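I'll say it: stay in one town. Pick one, unpack, and let the rest of the country get along without you!

Last October I had two weeks and a route with 2000 miles on it (I was so proud of that route). I made it to Bellero, a little harbor town that was supposed to be a single night on the way to Novlow, and I never left. My room was 210 at the Fisine, up a staircase that smelled of oranges, and by the second morning I'd moved my clothes into the drawers. When did you last use the drawers in a hotel? I'm a suitcase-on-the-floor person, or I was.

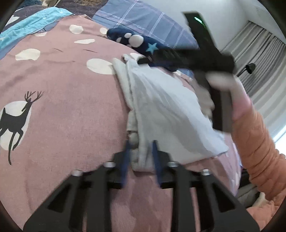

White on pink, laundry day.

People tell me I wasted the trip. I missed the Novlow cathedral and the cliff road, and sure, I'd have liked both. But I know which bakery in Bellero sells out by eight, and I know the ferry horn from the fishing boats, and I spent nearly $400 less than I'd planned because I wasn't buying gas and sandwiches at rest stops all day. The long drives are what eat your money and your mood.

I do think there's some bragging mixed up in the way we travel. We come home and recite the stops, and everybody nods, and then we need a few days off to get over it.
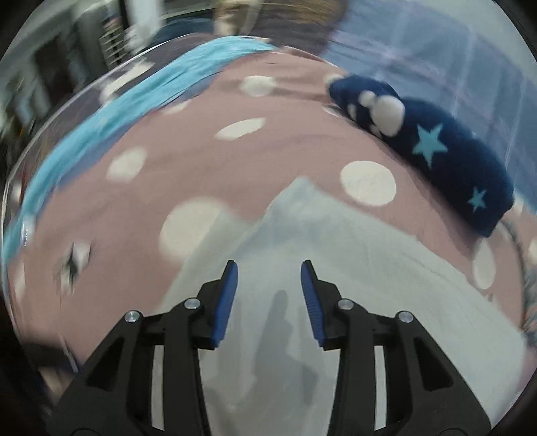 My sister disagrees, and loudly. She says that if you've paid for the flight you owe it to yourself to see the cathedral, and that a bakery is a bakery. She did six towns in Alemneh last year and loved every one of them. Fine! She can send me the pictures. I've already asked the Fisine if 210 is free again.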